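Buy the smaller spotting scope

Posted Feb 4, 2026 by Dace Ramanauskas

I've had this argument in car parks, in bird hides, on a ferry and once in the queue at a bakery, so I may as well have it here where people can skip it if they like.

My position is that most people who own a spotting scope own one that's too big. I include myself in that, or the version of me from a few years back who bought a Fusard with an objective lens the size of a saucer and then carried it to the end of the jetty at Windwood about as often as I go to the dentist.

It's a beautiful scope. I want to be fair to it. On a cold, clear morning, on a heavy tripod, with no wind, you can look across the estuary and pick out the leg colour on a wader so far away that my mate with ordinary binoculars thought it was a stick. I've had strangers look through it and swear. But cold, clear, windless mornings with a heavy tripod already set up aren't most mornings, at least where I live. Most mornings it's blowing, I've slept in, and the tripod is in the other car.

So what happened was that the big scope sat in the hall cupboard, in its padded case, and I went out with binoculars and squinted at things. I did that for two years. Then a friend who was moving interstate sold me her little Boonchu for not much, a stubby angled thing that fits in a daypack next to a sandwich, and I've used it nearly every time I've been out since.

What the magazines get wrong

I read a lot of optics reviews (too many, my family would say) and they nearly all test the same way. Somebody puts six scopes in a row on six identical tripods, points them at a chart or a far-off chimney, and ranks them on how much they can see. Naturally the big ones win! They let in more light. You could've told them the result before they left the office.

I'd love to see a review where the tester has to walk with the scope first. Make them do the track out to the Doltmont lookout, which is all steps and tree roots and takes me most of an hour, and then rank them at the top, puffed, with sweat in one eye and the tripod wobbling on the platform every time a kid jumps on it. I reckon the order would change. I reckon a couple of the giants wouldn't even make it up there, they'd be back in the boot under a towel.

And that wobble matters a lot more than people let on. Zoom any scope up far enough and you're magnifying the wind and your own heartbeat along with the bird. The big scopes tempt you into it as well, that's the trouble, because the number is printed right there on the eyepiece and you feel you ought to be getting your money's worth. I hardly ever go past the bottom third of the zoom now. The picture is brighter, wider and steadier, and I find the bird before it leaves, which I consider a basic requirement.

The money part

The Fusard cost me $3,261 with the eyepiece. I remember the figure exactly because I had to say it out loud to my husband. I told him it was a lifetime purchase, and I believed that, and it may even be true in the sense that it will certainly outlive me, having done so little.

Nobody needs my permission to spend their own money. If you've saved for a top-end scope and it makes you happy to own it, go for it, I'm not the fun police. What gets up my nose is the advice beginners get, which is always to stretch, always to go one size up, always to "buy once, cry once". I've heard it said to teenagers. I heard it said last April to a retired bloke with a crook shoulder who'd come into the shop wanting something to watch the cormorants from his deck. He walked out with a scope and tripod that together must have weighed more than his dog. I still think about him, and I should've said something.

What I'd have said is that you can get a decent small scope for a fraction of that, and put the change towards a good tripod head and a few tanks of petrol. The petrol will show you more birds than the extra glass ever will.

Looking after them

I get letters about cleaning, every time I write about optics, so I'll put in my two bob's worth. Small scopes get used more, so they get filthier, and that does count against them a bit. Mine has had salt spray on it, sunscreen, banana, and something from a gull.

Blow the grit off before you touch the glass with anything at all. A rubber blower is cheap and lasts forever. After that use a proper lens cloth, a clean one, and go gently. I know people who wipe with whatever's on their body at the time, shirt tails and beanies and so on, and I used to do it too until I looked closely at the eyepiece of my first binoculars under a lamp. All those fine little scratches were from me. Salt is the worst of the lot, so if you've been at the beach, get it off the same day with a damp cloth on the body of the scope and a bit of lens fluid on the glass.

For carrying, you can buy a fitted jacket for almost any model, and they're good, but they're dear. A thick sock over the eyepiece end does a perfectly good job inside a bag, and you've got a drawer full of them already.
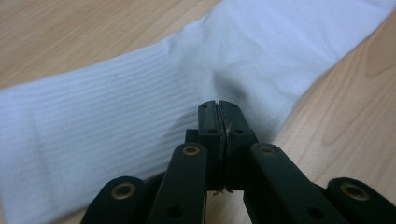 But what about digiscoping?

I knew this would come up. If you're taking photos through your scope then yes, I'll give ground, the extra light helps. A friend of mine does it seriously, phone adapter, remote shutter, the lot, and her shots from a big scope are miles ahead of anything I've managed with the Boonchu. Mine look as though the bird was photographed through a glass of weak tea.

But she drives to one hide, sits down, and stays put until lunch. That's her birding and she's very good at it. Mine is more a matter of wandering about and getting distracted by plants. If you sit, buy big. If you wander, buy small. I'd trust that over any chart, and it surprises me how rarely a salesperson asks the question. They'll ask your budget, they'll ask whether you wear glasses (fair enough, eye relief is a real thing and you should try before you buy), but they don't ask how far you walk.

The other fair objection is dusk. In the last bit of light a big lens will keep going after a small one has turned to porridge. I don't dispute it. I only point out that by then I've usually gone home, and I suspect you have too. If you're an owl person, ignore me completely.

A word about showing off

This is the bit that'll get me emails. I think a fair slab of the big scope business is about being seen with one. I felt it myself! You set up on the seawall with a great long barrel of a thing and people come over. They assume you know what you're looking at. Beginners ask you to name gulls. When I turned up with the little one, a fella I've known for years asked if it was my spare.

It stung more than it should've. I'd spent a long time feeling like the new person in that group, and I suppose the Fusard had been a sort of membership card. But he's come round, a bit. We were both out at Windwood on a filthy blowy morning before Christmas and he couldn't hold his steady, and he had a look through mine, and then he had another look. He didn't say anything. He did ask what it weighed.

So what should you buy?

Something you'll pick up without thinking about it. If you have to talk yourself into carrying it, it's too big, and it'll get bigger every year, because none of us is getting any stronger. Take your own daypack into the shop and see whether the scope goes in with your lunch and your raincoat. Walk around the block with it if they'll let you. Ours did, though I had to leave my car keys on the counter.

Get the angled eyepiece unless you have a strong reason for the straight one. You can keep the tripod lower, which means it shakes less, and you can share with short people without having to fiddle about with the legs each time. My granddaughter can use mine standing on an esky.

Don't worry too much about which brand. Once you're past the really cheap stuff, the differences are smaller than the arguments about them. A mid-priced scope you've had out 100 times beats a perfect one you've had out twice, if only because you'll have learned how to find things in it.

As for the Fusard, it's still in the cupboard. I've thought about selling it. I even wrote the ad, and then there was a report of a rare tern way out on the sandbar and I took it down again. Didn't get the tern. If anybody within driving distance of Doltmont wants to come and have a look through it, you're welcome, but you're carrying the tripod.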